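24th May

Folding notes, Nondport flat, back bedroom.

Started late, the wash wasn't out of the dryer until after ten. Everything got carried through in one go and dropped on the chair by the door. Next time bring it in two loads. The shirts at the bottom had creases pressed into them by the time I got down that far.

Worked on the bed again. The table in the front room is the better height but the varnish lets cotton slide, and a shirt pulled from one end just comes along whole. The sheet holds the far side still. The price is that the sheet itself creeps toward you as you work and needs tugging back every few shirts. Ludger Thiele says to pin it under the mattress on the wall side. Tried that in December with the old sheet and it tore at the corner, so I haven't done it with this one.

Order of work as it stands now:

Towels first, in thirds, long side in.
Then T-shirts.
Pillowcases whenever there's a gap.
Socks last, on the chair, not on the bed.

T-shirts are still the slow part. The method from the Robles sheet (face down, sleeves in, sides to the middle, hem up to the collar) works on the heavy ones. On thin cotton the sleeves spring back out before you get to the sides. What helped today was laying the shirt out sideways and pulling it straight from one end before the first fold, with a short lift and then down again – a full shake only puts new creases in.

The other change was where to take hold.

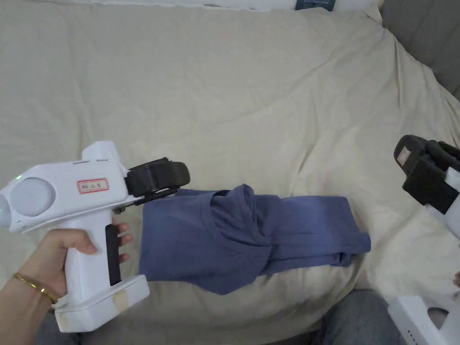 Right on the edge the cloth stretches and leaves a little point that won't lie down afterward. A thumb's width further in it stays flat, and the fold comes out closer to square. I'd like to see if the same goes for the long-sleeved ones from Omden, which have a ribbed hem and behave differently anyway.

Finished pile went 2 across in the drawer, collars to the front. It takes 4 stacks if the towels go elsewhere. They are on the hall shelf for now. Vastetville wants them back in the bathroom cupboard, but the hinge there is still loose and the door has to be lifted to close it.

To do: new lint filter, screws for the hinge, ask Ludger whether he still has the flat board he used for the shirts. Refold the top three pillowcases, I did those in a hurry.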